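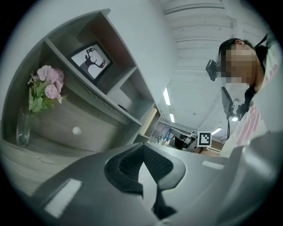

Figure 2. Gray wood-grain unit with open compartments, a framed deer silhouette and pink flowers in a clear glass vase.

4.2 Display objects and unfilled compartments

The inventory covered 202 open shelving units in homes and shared rooms in Gresgate and Fodville. We recorded for each unit what stood in every compartment and coded the objects as storage (kept there for use) or display (kept there to be looked at). The coding rules are the same as in the Letum pilot, except that books are now coded by how they stand. Books lying flat under another object count as display.

Most units held both kinds of object. In 146 of them at least one compartment had been given over to a single display object with nothing else beside it. We call this a solo compartment. The framed picture in Figure 2 is a typical case. It has a square cubby to itself, and the dividers box it in like a second frame. A picture of the same size hung on a wall would have to compete with whatever else was on the wall.

Flowers follow a different pattern. A tall, slender vase seldom fits inside a square cubby once the blossoms are in it, so it goes on a lower shelf or on top of the unit, where there is room above. The flowers in Figure 2 stand on the lower shelf, and their rounded pink clusters are the strongest color on a unit that is otherwise gray. We coded real and artificial flowers together. Respondents talked about them in the same terms, and several had both.

Small objects were the hardest to code. A low, dark item on a shelf may be a remote control, a box or an ornament, and its use is often unclear to a visitor. Where the respondent could not say what a thing was for, we entered it as undetermined and left it out of the ratios in Table 3. Items of this kind were usually found one to a compartment, with a good deal of bare shelf around them. We had expected them to collect in groups.

Bare shelf is itself common. Drawers, where a unit had them, were reported as full far more often than the open compartments near them. This fits the account given by many respondents, in which things in daily use go behind a drawer front and the open part is kept light. It also means that a count of objects in view is a poor guide to how much a unit holds. 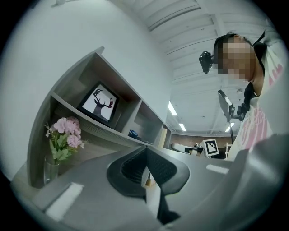
One respondent in Fodville disagreed with this account and told us that her open shelves were bare only because she had not found the right things for them yet. She would not put out something she disliked just to fill a gap, she said, and she had been looking for a second picture since September.

Similar remarks came up in 47 of the interviews. We therefore split the unfilled compartments into 2 groups, those left open on purpose and those waiting for an object. The Khosravi scale does not make this distinction and scores both as vacant. Section 4.3 reports the results with the groups kept apart.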